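Foros > Industria > Automatización > Puestos de trabajo

**Pinzas de mano en Clomasis: cambios de turno**

tornillo_m4
Desde marzo, 4 operarios de la línea Seltitz pasaron a manejar pinzas de mano. El brazo aprende de esas tomas. Objetivo: 220 por turno. El puesto sigue clasificado como montaje.

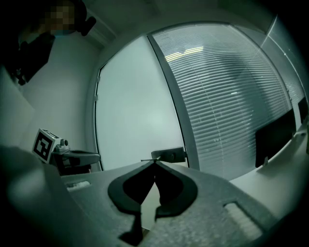

Dos pinzas junto a la mesa; la del fondo, con cubo marcador.

25 de mayo de 2022 · 3 comentarios · 1 compartido

rodamiento80
220 es excesivo. En Gallegos fijaron 80 y rotación cada 50 minutos. La muñeca carga más que con el atornillador.

lazo_cerrado
Discrepo. El peso de la pinza es menor. El problema es la categoría: quien genera datos de entrenamiento no hace montaje y debería cobrar otro plus.

tornillo_m4
El plus está pedido. Skarnemgate, que lleva la integración, responde que las tomas descartadas no computan. Con ese criterio, el error de calibración lo paga el operario. ¿Alguien tiene un convenio que recoja el puesto?

Compartir (1)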